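Where Does All the Water Go? My Project on Household Water Use in Kosthorpe

I picked water for my project because my family got a bill in the spring that made my dad read it out loud twice. I figured if it was going to be a big deal at dinner, I might as well get a grade out of it!

My plan was pretty simple. I read our water meter every morning before school and every night before bed, and I wrote the numbers in a notebook (which I dropped in the sink once, so a few pages are wrinkly). I also got my neighbor Chun-hung Tsao to do the same thing at his place over in Indanham, so I'd have 2 homes to compare. He was way better at remembering than I was. I missed three nights.

Over the whole project my house used 2,530 gallons. I really thought the yard would be the worst part, but it was the bathroom by a mile, and then laundry. We run a load almost every day, and a lot of what goes in there is towels that somebody used one time. My sister goes through them like napkins, sorry but it's true.
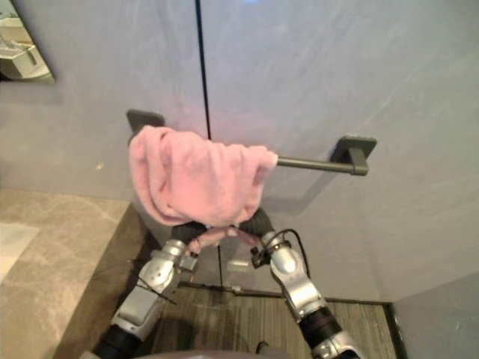 Pink bath towel on a wall-mounted bar.

So for the second half I made a rule at home: everybody hangs up their towel and uses it again before it goes in the wash. I also asked people to spread them out flat so they'd dry better, and that part went badly. My brother just wads his up. We still cut way down on loads, and when I added it all up, we'd saved more than 400 gallons compared to the first half. I can't say it was all towels, though. It rained a bunch, so we didn't water the tomatoes, and my mom was away for a few days visiting my aunt in Trinberg.

Chun-hung's house didn't change anything, and his numbers stayed nearly flat the whole time. His house used 1,000 gallons less than mine overall, but there are fewer people living there, so I should have divided by person from the start. Ms. Shih pointed this out when she read my draft and she was right.

If I did this again I'd put a separate counter on the washing machine, and I'd time the showers too (good luck to me). I'd also start in summer, when the hose is going all the time. My sister has already said she's not signing up for that one.

Back to top | Contact the Science Office | © 2022 Kosthorpe Student Projects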